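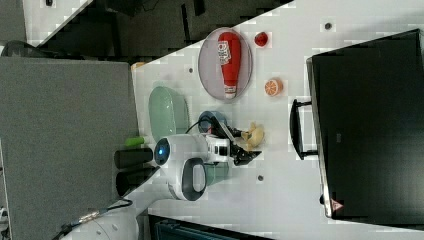 **Curnik preamp, hum in left channel** — log, Győző Sipos

21st December. Customer says the Zaltside power cable "lowered the noise floor." Measured with his cable, then with our stock one. Same 30 mV of hum on both. I'm not convinced he heard anything.

Swapped the interconnects left to right. Hum stays left, so it's inside the box.

Upendo Bakilana suspects the volume pot. I doubt it — hum doesn't change with the knob. Checking the left ground lug next.

Status: open.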